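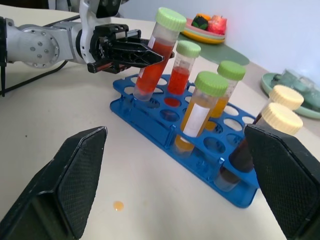

Purchasing wrote back this morning that the Gorileo quote is only good to the end of May, and could we please send one request this time. So, where the list stands.

Fingertips: 2 sets of the textured pads for the wide gripper, 165 a set from Celdale. The narrow pointed tips can wait until next quarter.

Tube racks: two more of the blue two-tier kind. Lewis has them in stock. Screw-cap tubes off the same order, green caps and cream caps as now.

Spill tray for under the rack. Found an orange drop on the tabletop in front of it, so this moves up the list. Budget about 700 for tray and bench mat together.

Service plan: Trullstead wants 7 weeks' notice for the arm inspection. Not in this request, goes under maintenance.

Still to do: ask Gorileo if shipping is included. Check pad screw size before ordering.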